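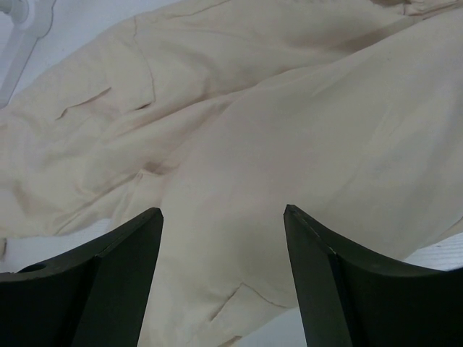
Fig. 1. Crumpled cream-colored garment, with long diagonal wrinkles in the cloth.

Unit 2: Reading a Crumpled Garment
Clothing Care and Folding, evening course, Delier Sewing Rooms
Handout revised July 2021

Welcome back, everyone. Last week was mostly talk about fibers and labels, and I know a few of you were itching to get your hands on some cloth, so this week we start with the part I love best – taking a piece of clothing that has landed any old way and finding out which way up it is. It sounds like a small thing, but most of the bad folding I see begins right here, with somebody tugging at a corner before they know what the corner belongs to.

Start by looking

Leave the garment where it fell and look for seams first, then openings, then edges. Seams hold their line even when the cloth around them is all bunched up, so they are the closest thing you have to a map. Take Fig. 1 as your first example. I would call it a shirt or a jacket, and I wouldn't want to say which until I had it opened out. There is a sewn seam curving down on the upper left, with a small flap or slit close by that may well be a pocket. Lower down you can find a stitched edge set at an angle, where the cloth makes a V. A broad rounded piece comes down from the upper right toward the middle, and to my eye that is a sleeve.

Please pencil your own guess beside the figure before we compare notes. If yours is different from mine, good, bring it along and we'll have a nice argument over it.

Pale cloth

Creams and off-whites can be hard going in the evening, when the overhead lights flatten everything. Tilt a lamp low from one side and the creases will throw a little shadow, and the stitching usually shows up too. Those of you at the Jimach tables have the swing-arm lamps, so do share. Wash your hands before handling anything light, and take off rings that might snag (I learned that one on a very nice blouse, many years ago now).

Opening it out

1. Find a shoulder seam. If you can't, find a sleeve and follow it up to where it joins the body.
2. Hold the garment by both shoulders and let it hang for a moment. Give it one gentle shake.
3. Lay it face down on a clean surface, collar away from you.
4. Smooth from the middle outward with flat palms, taking your time over the pockets. A flap that is tucked under will press in a ridge.
5. Bring each sleeve straight out to the side and run your hand along it from shoulder to cuff.

Deep wrinkles won't come out with your palms, however patient you are. Set that garment aside for steaming and practice with another one from the bin. We'll do steaming in Unit 3, on the Moltik boards.

For next time

Bring 2 garments with long sleeves, one of them with pockets if you can. Drop each one on the bed or table, and write down the first seam you recognize and how you knew it. A few lines will do. Then open it out by the steps above and note anything you had wrong.

The reading is pages 11 and 12 of the course booklet. Spare copies are on the shelf by the door in the Fang Room.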